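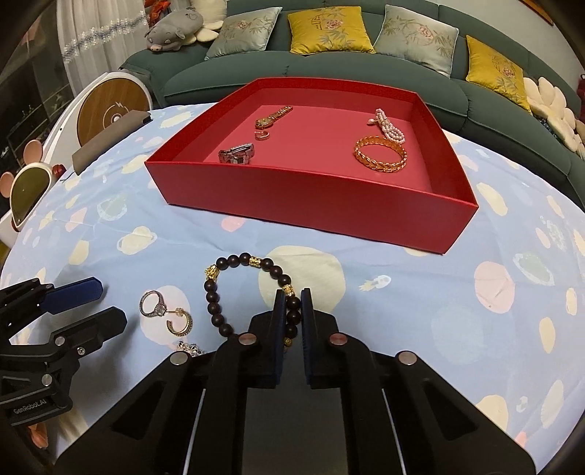

Hi Margarida,

Quick September update on the Stelgate cross country squad, and it's mostly good! We're up to 34 runners, and the girls finished second at the Bridov meet (their best yet, I was hoarse by the end). The Sernholm money has gone on spikes and the van so far, and there's enough left for three more away races. 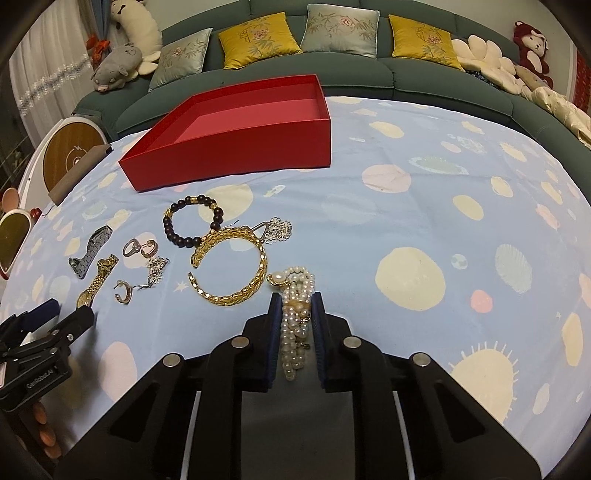 The one headache is the hill loop at Veloso, still closed, so we've moved intervals to the canal path. Tomás Carrilho is out four weeks with a sore shin. I'll send the receipts with the next report.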